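Why Do Small Things Get Lost, and How Does a Tray Help?

By Macarena Cabello, for the children's pages of Gretaso

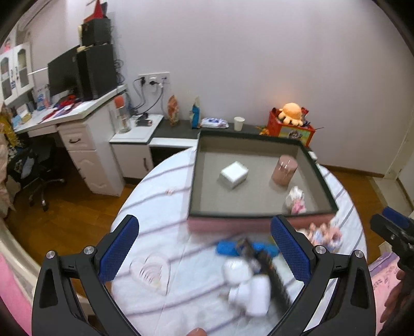 Have you ever looked for a pen cap, a sticker or one very small toy, and found it three weeks later under your pillow? Then you already know something about small things. They like to travel. In this page we will learn why they do it, and how to give them a home.

Why do small things travel?

A big thing, for example a chair, stays where you put it. It is heavy, and its feet press on the floor. A small thing is light. If you sit down on the bed, the mattress goes down under you and makes a little valley. Everything light that is near you rolls or slides into this valley. When you stand up, the mattress comes back and the things move again.

You can see this yourself. Put a marble on your bed, one hand away from you, and sit down slowly. Where does it go? Now try with a sock. The sock does not roll, because it is soft and it holds on to the sheet. This holding on has a name: friction. Rough things have a lot of friction and smooth things have only a little.

What does a tray do?

A tray is a very simple object. It has a flat floor and a rim, and the rim is a small wall. When a thing wants to slide away, it meets the wall and stops. It does not need to be a high wall. The rim of a tray can be as low as your thumb is wide, and still it will stop a pencil.

A tray has no lid, so you see everything inside with one look. In a deep box the small things go down to the bottom and hide under the big ones. My grandmother kept her buttons in a deep biscuit tin, and to find one button she had to pour out all of them! In a shallow tray, each thing has its own piece of floor.

On a bed a tray is useful in one more way – it can be lifted. At bedtime you carry it to the desk with both hands, and the whole bed is free again for sleeping.

Which thing goes in first?

Imagine that you have a box shaped like a cube, a round pot and a packet. Put the cube first. It has flat sides and it stands well alone. The round pot should stand up on its flat end. If it lies down, it becomes a wheel. The packet is the difficult one, because it bends and falls over. Let it lean on a corner of the tray, where two walls hold it at the same time.

Now try it at home

You need a tray, or the lid of a shoebox, and some small things from your bed or your floor. Ask a grown-up before you take a tray from the kitchen.

First, bring all the small things together in one pile. Do not sort them yet.

Next, take out everything that is rubbish, such as empty wrappers, and put it in the bin.

Then choose the things with flat sides and place them along the back of the tray. Round things come after, standing up.

Soft and bendy things go last, in the corners.

When you have finished, carry the tray slowly to the other side of the room. Did something fall over? Move it nearer to the rim and walk again. In my class we did this with 13 small things in one shoebox lid, and we needed four walks before everything stayed standing.

Words to remember

Rim: the raised edge of a tray, a plate or a cup.

Shallow: not deep. A puddle is shallow.

Friction: what slows things down when they rub against each other.

Next time on this page: why do socks lose their partner in the wash?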